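4. Contact-Triggered Grasp Selection for Lidded Containers

4.1 Motivation

The planner described in Section 3 picks a grasp before the arm starts to move. For cups, blocks and bottles this works well enough. Lidded containers gave us more trouble than any other group of objects in the Drisisard set. A container with a lid can be held by the body, held by the lid, or held by both at once, and the three grasps lead to very different outcomes when the arm lifts. A lid that fits loosely comes away in the hand. A body grasp that is too low brings the fingertips into the table. In early trials the planner often chose a grasp that looked right from the head camera and was wrong by less than the width of a finger.

Most of this error comes from depth. Pale containers on a pale table return few usable depth points near the edge of the lid, and the estimated height of the rim shifts from one reading to the next. We tried filtering over several readings, and we tried a second camera at the side of the table. Both helped a little. Neither removed the cases in which the hand closed above the rim and slid off.

The method in this section leaves the depth estimate as it is and adds one step. The hand moves to a pose over the lid, lowers until a finger reports contact, and uses the position of that contact to correct the height and tilt of the container before a grasp is chosen. We call the full procedure Promitz.

4.2 Approach pose

The approach pose is computed from the outline of the lid as seen by the head camera. We fit a rounded rectangle or an ellipse to the outline, whichever leaves the smaller error, and place the palm so that the four fingers point across the lid along its shorter side. For outlines with sides of equal length, the direction is the one that needs the least wrist rotation.

The palm faces down. The fingers are extended and slightly spread, with a small bend at the first joint so that a fingertip meets the lid before the palm does. The thumb is opened and turned down beside the container. Its place in the approach pose matters more than we first expected. In the first version the thumb was kept in line with the fingers and moved into opposition after contact, and that motion was long enough to push light containers across the table. Starting with the thumb already lowered makes the final closing motion shorter.

The approach pose is rejected if any part of the hand or wrist would pass within the safety margin of the table or of another object. When this happens the planner rotates the palm in steps and tries again. If no rotation is accepted, the trial is marked as failed and the arm returns to its rest position. We count such trials as failures in all results below.

4.3 Descent and contact

From the approach pose, the hand is lowered along the vertical axis at constant speed. Contact is read from the motor current in each finger joint, filtered at 50 Hz. The hand has no skin sensors, and we did not add any. A finger is taken to be in contact when its current rises above a threshold set at the start of each session with the hand in free air. The threshold is different for each finger, as friction in the joints is not equal.

When the first finger reports contact, the descent stops. The other fingers are then bent slowly, one at a time, until each reports contact or reaches its limit. A finger that reaches its limit is treated as lying past the rim. This gives between one and four contact points, which are used together with the fitted outline to estimate the plane of the lid. With three or four points not on one line, both height and tilt are corrected. With one or two, only height is corrected and the lid is assumed to be level.

The order in which the fingers are bent has a small effect. We start with the finger nearest the one that made first contact and work outward. Other orders gave more cases where a late finger tipped the lid and made the earlier readings useless.

4.4 Grasp choice

After the correction, three candidate grasps are scored: a body grasp below the rim, a lid grasp at the rim, and a span grasp in which the fingers rest on the lid while the thumb presses the side of the body. The score is a weighted sum of clearance from the table, expected contact area, and the distance the fingers must travel. The weights were set by hand on a group of containers that do not appear in the test set.

The task given to the robot also matters. If the task is to open the container, only the lid grasp is allowed. If the task is to move it, the lid grasp is removed from the list and the remaining two are compared. We do not try to guess from touch whether the lid is fixed. A short test pull would probably answer the question, but it adds time and can spill the contents, so it was left out of this version.

4.5 Setup

All trials were run on the Drorach platform with the right-facing table layout described in Section 3.1. The table is fixed to its supports, and its surface was the same in all sessions. The head camera is the only camera used by the method. The side camera was kept running for later review and its data were not available to the planner.

Test objects were 29 lidded containers taken from the Drisisard set. They include canisters, food boxes, jars with flat lids and small tins. Containers were empty for half of the trials and held a bag of dry rice for the other half. Start positions were drawn at random inside the reach of the arm, and the same list of positions was used for every method. Lighting was the normal ceiling lighting of the room.

We compared three methods: the planner of Section 3 with no contact step, the same planner with the side camera added, and Promitz. A trial was counted as a success if the container was lifted, held for five seconds, and set down with the lid still in place. For opening tasks, success meant that the lid was lifted clear and the body stayed upright. The full test came to 1,128 trials across the three methods. Sessions took place in September, and the current thresholds were reset at the start of each one.

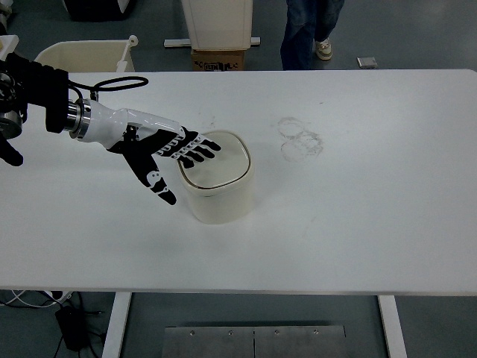
Figure 7. Hand over the lid of a cream-colored canister on the test table, with fingertip contact at the lid.

Contact readings were most useful on containers with a flat lid and a clear outline. On these, the outline fit was stable and the contact points could be matched to it with little doubt. The palm-down pose of Section 4.2 was used for every container in this group, including the squat canister in Figure 7, where the fingers reach over the lid and the thumb drops down alongside the body. The thin brown or dark gold line around that lid is the kind of feature the outline fit depends on: white lids with no such line, placed on the white table, gave the highest fitting errors in the set. Low containers also leave little room for the thumb, and for these the span grasp was preferred over the body grasp in most move tasks.

4.6 Failure cases

We reviewed the failed trials by hand and sorted them by cause. The largest group was late contact. In these trials a finger touched the lid, but the rise in current was too slow to cross the threshold before the lid was pushed out of place. This was seen mostly with thin plastic lids, which bend under the fingertip. Lowering the threshold reduced the problem and produced false contacts during the descent, so we kept the original setting.

The second group was sliding. Light, empty containers sometimes moved when the outer fingers were bent one after the other. The contact points were then collected from a lid that was no longer where the first point had been measured. A check on the camera outline after each finger would catch this, at a cost of 500 ms per trial. We have since added the check as an option, but it was turned off for the results reported here.

A smaller group came from the cable at the wrist. At some palm rotations the loop above the wrist is pulled tight, and the extra load shows up as a change in the arm's own force estimate. The finger currents are not affected, but the arm controller stops the descent early. Limiting the range of palm rotation removes the fault and also makes some start positions unreachable. For the present paper we accepted the early stops and counted them as failures.

The planner without contact failed in other ways. Its errors were mostly wrong heights at the rim, as expected, and they were spread evenly over the table. Adding the side camera helped near the center and did little at the far edge, where the hand itself blocked the view.

4.7 Relation to earlier contact methods

The closest method to ours is Dwivedi, which also stops on first contact and corrects the object pose before closing. It uses one fingertip and a full shape model of the object. We use several fingers and only the outline of the lid. The trade is simple to state: our correction holds for the lid plane alone and says nothing about the shape of the body below it. A container that narrows sharply under the rim will be grasped too high by our method – and this did happen with two of the jars.

Where a shape model is available, the two corrections can be combined. The contact points from Section 4.3 can be passed to the model fit without change. We have run this on a few objects in the lab but not under the test conditions above, and we report no numbers for it. The opening tasks are treated separately in Section 5, together with the force limits used when the lid is turned or pulled.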